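May 2018, late, kitchen

Must get this down before I forget the order of it all. Will be scrappy. Tea going cold already.

Up at five, couldn't sleep. Lay there doing sums. If Binum turns out the same as last time and if the new houses by the allotments vote at all. Gave up on sums, ironed shirt. Ironed it badly. Blue one, not the white, E. says the white makes me look like I'm selling conservatories.

Leaflets first. Still had the last 400 in the boot, the reprinted ones with the phone number right. Told myself I'd never deliver on the day itself, looks desperate, but there they were and there was the whole bottom end of Sarmiento Road not done because of the rain. Did it in an hour and a half. Two dogs. One letterbox with the bristle thing that takes the skin off your knuckles. Woman at the end house in her dressing gown said are you the bus one. Said yes I am the bus one. She said good and shut the door. Have decided that's a vote.

Polling place at the Stistell end by seven thirty. Encarnación already there with the rosettes in a sandwich bag, and a flask, and the register printed out with her own colour system that only she can read. Green is ours, orange is soft, pink is "went to school with Robles". A lot of pink. She's been my agent eleven weeks and has not once been late or once told me anything was going well. Asked her straight out, how does it feel. She said cold.

Leandro Robles turned up a bit after eight in the good coat. Shook hands. He does a proper handshake, I'll give him that, both hands, looks at you. Asked after my mum. Then stood on the other side of the path with two of his lot and we all nodded at people going in like a wedding where the families don't get on. He has had that seat since before they moved the library. Everybody's got a Leandro story, he got their kerb dropped or he wrote the letter about the drains. Hard to run against a kerb.

Thing I keep turning over, the hustings in February. I should of pushed him on the Namport bus then and I didn't. He said the council had "exhausted every avenue" and I had the minutes in my bag, the actual minutes, which say it was discussed for one item and put over to the next meeting and then never came back. Had them in my bag! And I went and talked about hedges. E. said afterwards it was fine, hedges are popular. But I think about it. Thought about it this morning stood on that path.

Ten till twelve knocking up in the flats. Nobody in, or not answering. Man on the top floor wanted to know my view on the monarchy. Told him it wasn't a town council matter. He said that's what's wrong with it. Wrote him down as orange.

Girl in number nine voting for the first time, wasn't sure if she needed the card. Told her no, just name and address. She asked do I have to say who I'm voting for out loud. No! Bless her. Walked her as far as the corner and then stopped, E. says never walk anybody in.

Pie at lunch, stood up, in the car park. Rang home. All well, boiler man can't come till next week.
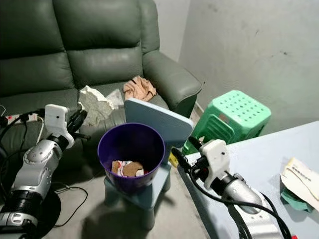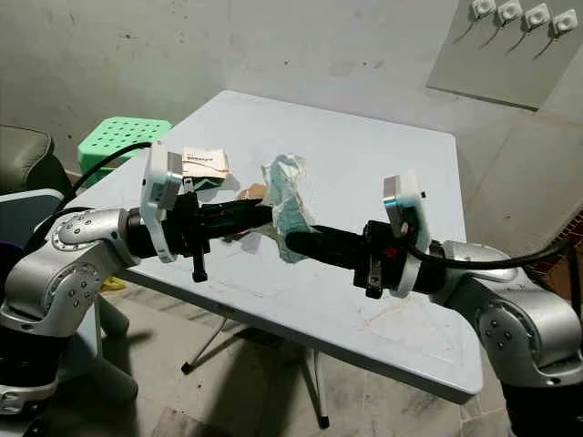
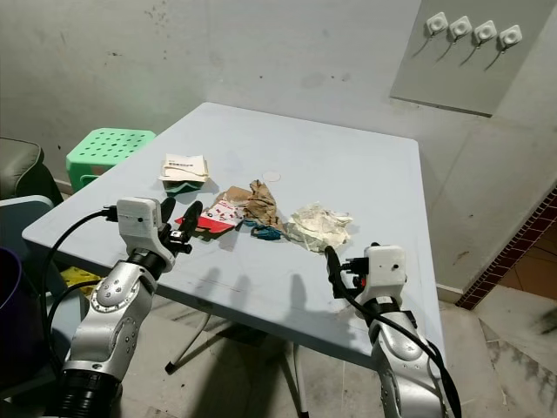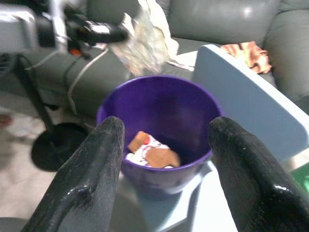
First and last, the purple tub. Middle two, the folding table.

Afternoon dragged. Half two to four is dead, everybody says so and it was. Sat in the car with E. and went through the spend again as the return has to be right to the penny and I'd lost the receipt for the garden stakes. Found it in the glovebox inside the atlas. We've spent 60 on stakes. Sixty pounds on sticks. She wanted to know why I hadn't claimed for petrol and I said I didn't know you could, and she put her pen down and looked out of the windscreen for a while.

She told me a bit about herself then, first time really. Her dad stood for something back home when she was small, lost, stood again, lost, kept the posters rolled up under the bed. She said he was a happier man than most. Not sure if that was meant to be encouraging. Probably just something to say at three in the afternoon.

Picked up from four on. School run mums, then the ones off the Namport train. THAT's the bus issue right there if anyone wants it, people walking up from the station with their shopping because the last 14 goes before their train is in. Timetable fixed years ago when the factory let out earlier. Must be a dozen said so to me without me raising it. One chap said he'd written to Robles and got a nice letter back. I said what did the letter say. He said it was just nice.

Small row at half five. One of Robles's helpers, tall lad, standing inside the gate, past the line where you're meant to stop. E. went over. Didn't hear it all. He moved. Presiding officer came out, looked at all of us as if we were equally to blame, went back in. Later Leandro came across and apologised for the lad himself, said he's keen, it's his first. Decent of him. Annoying how decent he is.

Last hour went round the Binum closes again with the list, just the soft ones, E. reading them out from the pavement and me running up the paths. Shirt ruined. Old boy in the bungalow with the anchor said he'd go if somebody took him so we took him, he came out and wouldn't say a word about it and talked about pigeons all the way back. Put him down as what? E. left him blank.

Close of poll. Just like that, doors shut. Somebody's coat still on the railings.

Count was in the sports hall. Forgot how loud it is, every chair scraping. They verify first, which nobody had warned me takes for ever, tipping the boxes out and counting papers face up without sorting them. You stand behind the tape trying to read them upside down. I got it into my head that I was winning box two. Then that I was losing box two. E. was doing little five-bar gates on the back of an envelope and wouldn't let me see. Electorate in the ward is just over 3,000 and when they read the turnout out there was a sort of groan from the reporter, poor lass, she'd sat there since ten with a packet of crisps.

Four spoilt. One had a drawing on it, quite good, had to be shown to all of us to agree it wasn't a vote for anyone. Leandro said he thought the drawing might be him. Everyone laughed, needed it by then.

Then the bundles. You can tell from the bundles really, before anyone speaks. His row was longer. Not a lot longer. But you could see it from where I was stood and I looked at E. and she had folded the envelope up and put it away.

Robles elected, 681. Me behind. Not going to write mine down tonight, I'll see it in the paper soon enough. Closer than anyone's run him, the returning officer's clerk told me that quietly by the fire door, and she didn't have to.

Had to do a few words. Had a bit prepared and left it in the car. Thanked the staff, thanked Leandro, thanked Encarnación and said her surname right (practised, Urquijo, it's the kee that matters). Said the bus wasn't going away. Somebody at the back said it already has. Biggest laugh of the night and not mine.

Leandro came over after with his coat on. Said come and see me about that timetable. I said I've got the minutes. He said I thought you might have, I saw them in your bag in February. So he KNEW. Stood up there on that stage and knew. Don't know whether to be furious or what. Think I'm a bit impressed. Said he'd put it on for the next transport meeting if I'd come and speak in the public bit. Said I would. E. says get it in writing. Will email him first thing, before he's had time to be tired of me.

She drove me back as I'd left my lights on all afternoon and the car was dead as a post in the car park, battery to sort tomorow. Chips on the way, hers with nothing on, not even salt. Didn't talk much. Outside the house she said there's the by-election rumour for the other Stistell ward, the one where the councillor's moving to be near his daughter, might be the autumn, might be nothing. I said not tonight. She said no, no. Then said you'd need a better photo.

So that's where we are. Feet horrible. Blister on the left heel size of a ten pence.

To do:

- jump leads off next door, fetch car
- email LR re transport meeting, copy E.
- take the boards down!! all of them, there's a deadline and I promised the lady with the roses hers would go first
- thank you notes, the flats, the bungalow man
- expenses return, petrol
- flask back to E.
- boiler

Phone's still going. Mum has texted to ask did I win. Will ring her in the morning.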